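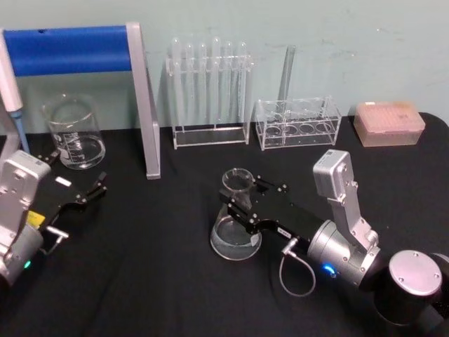 2 min read

How to Make a Lemon Loaf That Stays Soft for Days

I have been baking this lemon loaf every April since we moved to Lilville, and I still get a little giddy when the kitchen starts to smell of it. It's a plain, friendly sort of cake, the kind you slice thick and eat standing up (or is that only me?).

Start by heating the oven to 350°F and lining a loaf pan with parchment, leaving plenty hanging over the long sides so you can lift the cake out later.

Rub the zest of 2 lemons into a cup of sugar with your fingertips until it feels like damp sand. Please don't skip this — it's where most of the flavor comes from! Beat in a stick of soft butter until pale and fluffy, then add the eggs, two of them, one at a time.

Whisk a cup and a half of flour with a teaspoon and a half of baking powder and a good pinch of salt. Fold it in gently, taking turns with half a cup of plain yogurt, and stop as soon as the streaks disappear.

Bake for 50 minutes, then poke the middle with a skewer. A few moist crumbs are just fine.

While the loaf is still warm, brush it all over with the juice of one lemon stirred with a quarter cup of sugar. Go slowly and let it soak in. Cool it completely in the pan, wrap it up snugly, and leave it overnight if you can bear to.

Wajid Mirani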